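# Recording a Pickup Set with the Hand-Held Gripper

Applies to the October build task. Each team in the club records one set with the Zasus gripper and hands it in before training starts on the Kurnier arm. Read all the steps before switching anything on.

## What you need

- Zasus hand-held gripper, both finger pads fitted
- Charged battery pack
- Memory card, formatted in the gripper and not on a laptop
- One open container and a handful of light items
- The Flasard upload tool, installed and logged in

## Set up

1. Check the screws at the base of each finger. If a finger moves sideways when you push it with a thumb, tighten the screws and check again.
2. Wipe the grip pads with a damp cloth and let them dry. Do not use alcohol, which hardens the ribs.
3. Close the fingers fully and hold the side button for 3 seconds. This sets the zero point. Repeat it after every battery change.
4. Set the shutter to 800. Auto mode changes brightness between clips, and the Shetty script rejects clips that do not match.

## Record

5. Place the container on a surface you can reach from at least two sides. A bed, a low table or the floor will all do. Patterned cloth is fine and is useful in training.
6. Fill the container with mixed items. Wrappers, cord and thin bags are harder to grip than blocks, so include some of each.
7. Start with the fingers open and the container between them. Hold still until the light turns green, then move in.

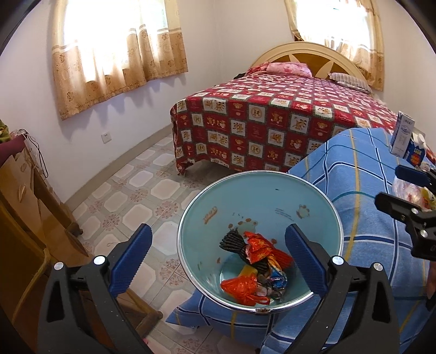

8. Grip one item, lift it clear of the rim, and put it down outside the container. If two items come up together, finish the move and mark the clip "double" in the log.
9. Open the fingers fully before the next attempt. A half-open start is the most common cause of rejected clips.
10. Stop at 20 clips. Mix the items again before starting a second batch.

## Upload

Copy the card to a folder named with your team number and run the Flasard tool on it. Error 2002 means the zero point is missing from the first clip. Redo step 3 and record the batch again; the file cannot be repaired afterward.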